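Claltora Robotics Club forum > Arm team > Grip pads for the June meet

tanoli_kid
Posted Monday, March 29, 2021
Hi all! Our student team is down to 3 practice nights, and I'd love to settle the finger pads before we (inevitably) start fussing with code again. I still like the rough ones.

birnex_dad
I'm going to disagree, with affection. Smooth silicone wipes clean, and those rough pads collect every crumb in the room.

mossyhinge
Rough for me too, though I'd slow the close speed to 30 percent first and see how the kids feel about it.

tanoli_kid
Fair enough, both of you! Wrist view with the rough pads on, fingers open at the white piece:
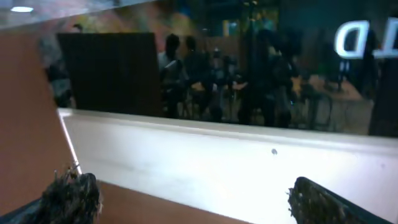 birnex_dad
Do we have to use the same pads for every round at the meet?

mossyhinge
You can swap between rounds, as long as you tell the table judge before your clock starts.

birnex_dad
Okay, then I'm bringing my silicone set anyway.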